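PLOREMMONT – Guard Annick Texier has moved to the top of the list for the league's Most Valuable Player award, and her team Rakska has kept its place in the first half of the table with five games left to play.

Texier collected 2,698 points in the statistical ranking which the league office published in September. The ranking is made from the numbers of each game, with a bonus for wins, and it counts for a large part of the final decision. The rest comes from the votes of coaches, players and the press. Those votes are not open yet.

Behind her is the center of Sundo, Lo, who was first in the ranking for most of the summer. She missed two games with a sore ankle and lost her lead during that time. The difference between them is now 60 points, and a player of this level can win this back in two good evenings. Lo returned to practice last week and the Sundo coach expects her to start in the next home game.

For Texier it is the first time she is so close to the award. She came to Rakska three seasons ago as a reserve and played mostly in the last minutes, when the result was already clear. The team changed its style after the departure of its older guards, and she received the ball much more often. This season she leads the club in assists and in steals, and she is second in scoring.

"I look at the ranking, of course, everybody looks," Texier said after the morning practice. "But we lost our last game in Ploremmont by one basket, and I think about this more. I had the ball in my hands and I waited too long."

That game was played before 400 people in the small hall, as the main arena is closed for work on the roof. Rakska was ahead by nine points after the third quarter. Then the visitors changed to a zone defense and the home team stopped scoring from outside. Texier finished with 21 points and eight assists, but she made three turnovers in the last four minutes.

Her coach did not want to speak about individual prizes. He said that the team has first to repair its rebounding, where it is only ninth in the league, and that he will use two tall players together more often in the coming weeks. He also confirmed that Texier will rest for a few minutes more in each game. She has played the most minutes of all guards in the competition, and the club wants her fresh for the playoffs.
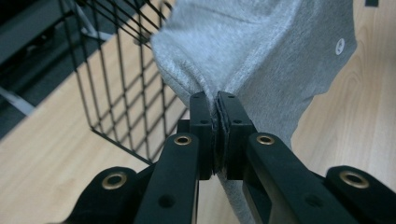

The small hall has another effect on the players, and this is the temperature. The heating there is weak, and the club asked everyone to bring something warm for the bench and for the early practice at seven in the morning. A soft gray top with a slightly fuzzy surface is enough for most of them, Texier said, but she takes a second one for the trip home. The club hopes to go back to the main arena before the playoffs begin, although the date depends on the inspection of the new roof.

Sundo has the easier schedule until the end of the regular season. Three of its five games are at home, and two of the opponents have no more chance to reach the playoffs. Rakska must travel three times, and its last game is away against Sundo itself. If the ranking stays as close as it is today, Texier and Lo can decide it on the same court.

Voting will open after the last regular game, and the winner will be presented before the second game of the final. Players who miss more than six games cannot receive the award, so Lo is still eligible.

Tickets for the next home game of Rakska are sold only in advance, with the small number of seats in the hall. The doors will open one hour before the start.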